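Folding and Storing Clothes in a Small Bedroom
Student project report, Home and Living course
Prepared by Marama Tomoana

1. Background

In March our group studied how people sort their clothes when the bedroom has little free space. We collected 202 answers with a short form, and more than 100 of them said that the bed is the place where folding is done. I wanted to try this in a real room, so I worked for one Sunday morning in a bedroom in Donnelly.

2. Method

The clothes were divided into seven groups. The dark clothes were the last group, and for me the most difficult, as the seams of black fabric are hard to find. Each piece was first spread flat on the bed, then smoothed from the middle to the sides.

The sheet has a print of orange fruits and green leaves. I think this was a help, because the edge of a black garment is easy to see on it. 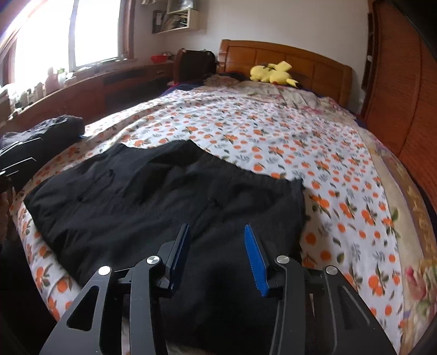
Figure 1. Black garment spread on the bed.

The quilt was left toward the head of the bed and the Pikachu plush toy stayed there too. Our first plan said to clear the bed completely, but Ona from my group thought that most people would not do this at home. I agree with her – the near half of the bed was enough for one garment.

Garments with a collar needed another way of working. When the collar is bunched up, the front does not lie straight, and the folded piece becomes thick on one side. I therefore wrote a rule for our guide: open the collar first, then close the front, then bring in the sleeves.

The desk under the window gave good daylight for the work. We did not use it for folding, as small things were standing on it.

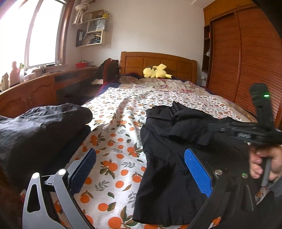 3. Results and problems

The rule about the collar made the folded pieces more even. The creases were a bigger problem than I expected, and smoothing by hand did not remove all of them. I also did not measure the time for each garment, so I cannot compare the groups in a correct way. Next time I will write down the time for each piece and repeat the dark group in the evening, with only the lamp on.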